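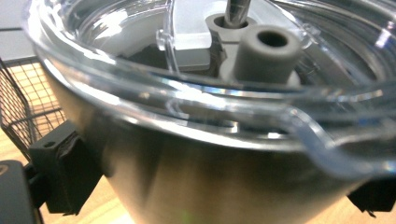

Figure 1. Gripper fingers closed on the steel bowl, clear lid in place.

Equipment Planning for a Low-Cost Handheld Gripper Station
Project report, Group 2
Princess Mangubat and Godfrey Bakilana

1. Purpose

This report covers the equipment side of the project: what was bought, what was borrowed, what should be bought next, and in what order. Recording software and training results are in the companion report by the other half of the group.

The department asked for a plan that a second group could follow without repeating our ordering mistakes. Prices are given as shares of the total budget, as supplier discounts differ between terms.

2. Starting position

At the start of September the group had one handheld gripper from Drokier, one laptop, and the use of a table in the project room. The gripper came with a single set of finger pads. No spares were included and the order form did not list them. They are sold by Punder, a separate supplier with a minimum order of 20 pairs.

3. Requirements

Requirements were taken from the tasks. The kitchen tasks involve curved metal walls, smooth clear plastic and parts that sit loosely inside one another. A bowl with a lid has to be held from both sides, with the fingers below the lip so that the lid is left alone. This sets the minimum opening of the gripper and also the depth of the pads.

The following were treated as fixed:

Opening wide enough for a kitchen bowl at its rim
Pads that can be changed with hand tools
Camera mount that does not move when the grip closes
Storage that holds one full session without copying files

Reflective surfaces were added to the list after the first trial. Polished metal and clear plastic produce bright spots that move with the camera, and the auto exposure reacts to them. We had planned to spend money on a better camera. After comparing recordings made under different room lights, we moved that money to lighting.

4. Budget

Finger pads and fasteners took the smallest share of the budget and caused the longest delay. Lighting and mounts were quoted by Magbanua and came to around 40 percent of the total, including two diffuser panels. The remainder went to storage, cables and test objects.

Test objects were underestimated. The first draft of the budget had no line for them, on the assumption that they could be brought from home. Borrowed items were taken back between sessions and the task set changed without warning. Objects used in more than one session should be bought by the project and kept in a labeled box.

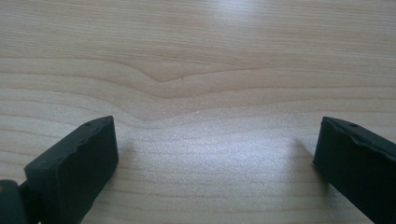
The table was the other item missing from the first draft. A varnished top is easy to clean, but it throws ceiling light straight back at the lens, and exposure set over bare wood is wrong once an object is brought in. A matte cover sheet costs very little. It was placed on the second order and should be on the first one for any new group.

5. Pad wear

Pads are a consumable and need their own budget line. The top edges roughen before the flat inner faces do, so a pad can look poor and still grip well. We recommend replacement when the inner face is marked, and a stock of 3 pairs per gripper. The surplus from the minimum order can be shared with other groups.

6. Purchasing order

Orders should be placed in this sequence: pads, cover sheet, lighting, storage, second gripper. The second gripper is last on purpose – it doubles the pad and storage needs, and neither can be estimated well until the first unit has been used for some weeks.

Fidport offers a rental option for the second gripper. The rental quote excludes pads and shipping in both directions. Over one term it is cheaper than purchase, over two terms it is not.

7. Open items

The return policy for opened pad packs has not been confirmed by Punder.
The lighting quote expires before the next budget round and will have to be requested again.
Mangubat holds the order spreadsheet; Bakilana holds the parts box and the key to the cabinet.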